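Subject: Re: [mungate-tennis] Winter court bookings and the ball order
Date: December 2, 2024

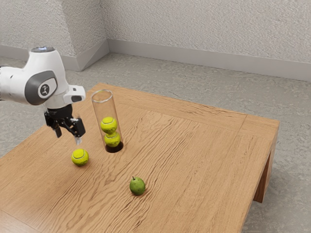

Sorry all, doing this on my lunch so it'll be scrappy. Replying to the whole list as three people have asked me the same thing off it.

> Can somebody say what is going on with the balls. We were told in
> the autumn that the club was moving to the pressureless ones for
> all social sessions, then on Saturday there were two open tins of
> ordinary ones in the shed and a bag of something that bounced like
> a potato. Also is it true we lose the indoor slot at Mungate after
> Christmas? I have paid up to the end of March and would like to
> know what I have paid for. And the lights on court 2, again.

Right. Balls first.

We did NOT agree to go pressureless for everything. We agreed to try them for beginners and the ball machine. Minutes are on the website under the old menu, scroll down past the parking notice. I know the notice in the clubhouse says "all sessions", that was my wording and it was wrong, have taken it down.

The potato bag is the old Tuvora lot. They were cheap and they have been in the shed through two winters, and cold does them no favours. Please don't put them back in the hopper. If you want some for the dog, help yourself, bag is behind the roller. What's left goes to the primary school for chair legs.

Next order is with Hidayat Sports, same as before, the price is held if we get it in before the 21st. I want to order 80 tins. That sounds a lot but we ran out in May last year and ended up paying shop prices, and league teams need new ones every home match whatever the rest of us do. Comes to a bit under what we budgeted. If anyone knows somewhere cheaper for the same ball, tell me by Friday, with an actual price pls and not "my mate gets them for nothing".

For social doubles: ordinary balls, opened on the day, then they go into the practice basket. When they're dead they're dead. Squeeze test is fine. Drop one from shoulder height next to a new one if you can't decide, anything that doesn't get near your hip goes in the school box.

Indoor slot. Half true. Mungate Leisure are resurfacing the hall floor and it's shut for the first part of the new year. They've said three weeks. I would not bet the house on three weeks. They have offered us the Urneo dome for the same evening but an hour later, so 8 till 10, and it costs more. About 90 pounds a night against what we pay now, which I think most of you know is a lot less. Options as I see it:

- take the dome, club pays the difference out of the coaching surplus
- take the dome every other week
- no indoor for three weeks, refund or credit to people who've paid

I lean to the middle one. The late finish is a pain for the juniors and for anyone on the last bus. But happy to be outvoted, reply yes/no/don't care, one line is plenty. If I get no replies I'll book alternate weeks and that will be that.

If you've played in the dome before, bring a jumper for the start. The heaters take ages. And non marking soles, they are strict about it, I've seen them turn people away at the door. Parking is round the back, the front spaces are for the gym and they do ticket.

Lights on court 2. Yes. Electrician has been, says it's the timer box and not the lamps. Quote is 800 incl VAT for a new box and checking the other one while he's there. I've said yes to it as it was inside what we're allowed to spend without a meeting, but shout if you object, he isn't booked till the week after next. Until then please don't keep pressing the override, it trips court 1 as well and then you've got eight people stood in the dark.

Other bits while I'm here

Net on court 3 has a hole at the bottom by the left post (car park side). I've tied it up with string. Works ok but balls still get through if you hit them flat, so don't argue over those, play a let.

Key code changes this week. Will go out seperately, not on here.

Mixed ladder: results to me by the weekend please, a few are still missing from November. If you haven't played your match just say so and I'll carry it over.

Somebody left a grey fleece and one glove on the bench. They're on the hook by the kettle.

Somebody also left the hose on. Tap's off now but the path was like glass this morning so mind how you go, there's grit in the yellow bin, use as much as you like.

Christmas social is still on, still bring a plate, savoury if you can becuase last year was eleven kinds of mince pie. Wooden rackets for the fun doubles if you've got one in the loft.

Back to work. Ball prices by Friday, dome votes same.

Court bookings / mungate-tennis list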